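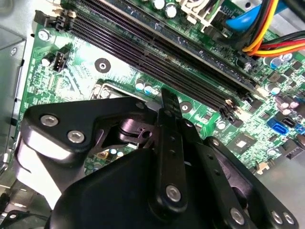
4. Gathering the examples

Home Papers Data Notes Contact

I'll be frank about how I went into this part of the work: I thought the learning would be hard and the collecting would be dull. The collecting was dull some of the time, but it was also where most of our decisions got made, so it gets more room here than I first planned.

All the examples for the Urkdale set were recorded on desktop computers with the side panel off. I drove the arm by hand using a pair of small joysticks, and the wrist camera recorded alongside the joint readings and the opening of the gripper. An example starts with the arm parked above the case and ends when I press the pedal. In between I'm trying to do one small job on the board, such as lining up with a memory slot or reaching for a latch. Each attempt had 60 seconds at most. If I ran over, I pressed the pedal anyway and marked the attempt as unfinished - those stayed in the set with their own label.

Practice drives were kept apart. On a new board I gave myself 30 minutes of just moving about, getting used to where the case walls were, and none of that went into training. I did try adding it once in June and the arm picked up my habit of hovering, a lovely thing to watch and no use at all.

4.1 What the wrist camera gets to see

The camera rides with the gripper, so the gripper is in every picture. With our mounting it fills most of the lower half, and the board has to make do with the upper half. I went back and forth on this. A camera set further out would show more of the board, but it would also catch on the case wall, and I'd had enough of that with the earlier Nonitz mount. So we kept it close and lived with the view.

Figure 1, at the head of this section, is the sort of view I was most pleased with. The narrow black finger points up at the memory slots and its tip stops just short of them, with all of the slots empty. You can see the target and the tool together, and that's really all I wanted from a camera in that spot. The mounting holes below the slots are in view too, and they make good landmarks: round, dark and fixed in place on any one board.

The processor socket is another matter. It sits low in the view, right where the gripper is. In Figure 2 you get part of the metal frame, the thin retention lever and the screw post at one corner, and then much of the rest is hidden under the gripper. I could have thrown views like that away, and for two weeks I did! Then I changed my mind. The arm will meet the same blocked view when it's working by itself, so it may as well learn from it - and a person driving copes by remembering where the socket was a moment ago. We gave the model a short run of past pictures for the same reason.

Cables were the other thing I argued with myself over. In both figures there are yellow, red and orange power wires in the upper right, with a blue cable just to the left of them. I never tied them back. A tidy case would have made my evenings shorter, but the cases that come through Arellano aren't tidy, and I wanted the set to look like them.

Figure 2. Wrist view with the fingers reaching towards the processor socket. The memory slots run across the top of the board, and the gripper covers much of the socket.

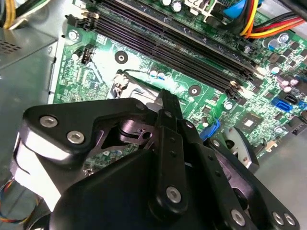
4.2 Labels and sorting

Each example carries three labels: which part I was going for, whether I finished, and whether I'd want somebody to copy me. That last one is a matter of taste, I know. I filled it in straight after each attempt, while my hands still remembered how it went, and I wasn't allowed to change it later. When I broke that rule I was always too kind to myself.

For sorting I used Flandero, our own small viewer, which plays the wrist pictures next to the gripper opening. It has a search box and not much else. The full set covers 14 boards, and I held back 2 of them from training so that we had something fresh to test on. Both were picked before I had driven on any of them, so I couldn't favour the easy ones.

The results on those boards are in Section 5, along with the runs where the short memory of past pictures was switched off.

Search papers Go
Share 14 Comments 2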